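Home Workbook Search Entries Bench Log Supplies Contact

June 20, 2019
Workshop notebook, bowls and bench

Started on the bowl problem again. For anyone picking this up cold: we have a prop kitchen to stock for the Plerness job, and the mixing bowls have to look good under hard overhead light, survive being stacked and unstacked all day, and not scream at each other on the same table. I have been putting off the color question for ages and today I finally got into it, and I had a great time.

The plain steel is still my favorite for work. The inside takes the light and throws it back in streaks that all run down to the middle of the base, and the rolled rim gives you one clean bright ring to set everything else against. You could put it on any table in the building.

But the rainbow one! I was ready to dislike it. Effie Baxter ordered it under the Vorndale supply number (order 2577, if anyone needs to chase the invoice) and I wrote a rude remark in the margin when the catalog page came round. I take it back. It goes from teal to green to violet depending on how you turn it, and the ridges break the color up into bands so it never looks like one flat smear of paint. Stand it upright and it behaves itself. Tip it on its side and it takes over the whole table.

Things I want to remember:

- Dark gray tabletop stays. Tried thinking through a white one and I'm sure it would fight with the steel.
- Put the steel bowl down first, rainbow one second. The other way round you end up shuffling both.
- Fingerprints. Soft cloth in the apron pocket, always.
- Green glass or plastic pieces go well with the violet end of the color, less well with the green end. Must try a brown one.
- Ask Donnie Swanson if the Zapata shelf can take the larger bowl on its side. I measured the gap at 218 mm and did not write down the bowl, so that was useful.
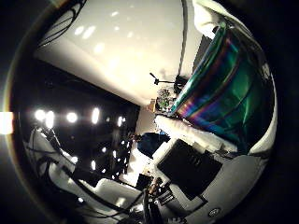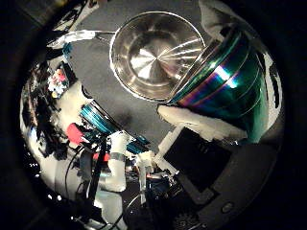
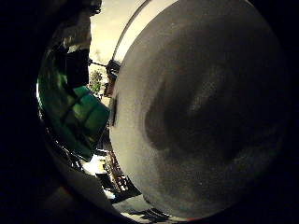 Can the steel bowl and the rainbow bowl be stored one inside the other?

Put the steel one inside the larger rainbow one with a folded cloth between them, and never press down to make them fit.

Moved on to noise after lunch. I know it sounds silly to have a section on noise but the Porneo people complained about it last time, every bowl set down sounded like a dropped hubcap. Tried a thin felt ring under the steel one. Much better. Tried two rings stacked. Worse, it wobbles, and a wobbling bowl hums. So one ring, cut a little smaller than the base so it doesn't peek out. I cut 6 of them and they are in the tin with the cable ties. The leftover felt is in there too, don't throw it out, it's the good stuff.

The felt glue wants longer than the label says. I got impatient with the first ring and it slid right off sideways. Left the second one alone while I did the cloths and it held fine.

Sanding question, still open: Donnie thinks the steel could be taken down with 2000 grit to soften the glare. I'd love to see it on a scrap piece before we go anywhere near a good bowl. I have a feeling we'd lose those streaks and they're half the fun of the thing. Effie is on my side, though she also says she wants to see the scrap first, so maybe she's on nobody's side.

Cleaning, same for both bowls until someone proves otherwise: warm water, a drop of dish soap, dry right away. No scouring pads on the rainbow finish, please please please. I don't know how deep that color goes and I don't want to find out on the only one we have. If there's something baked on, soak it and come back later.

Ideas for next time. A run of smaller rainbow bowls, if they come in a size that would nest. A plain wooden spoon next to the steel, to warm it up a bit. Something with a matte finish in the group so the eye gets a rest, maybe stoneware, maybe just the ugly gray crock from the back shelf, which I have a soft spot for.

To do:
measure the larger bowl (properly, and write it HERE)
felt for the crock
scrap steel for Donnie
tell Effie she was right about the color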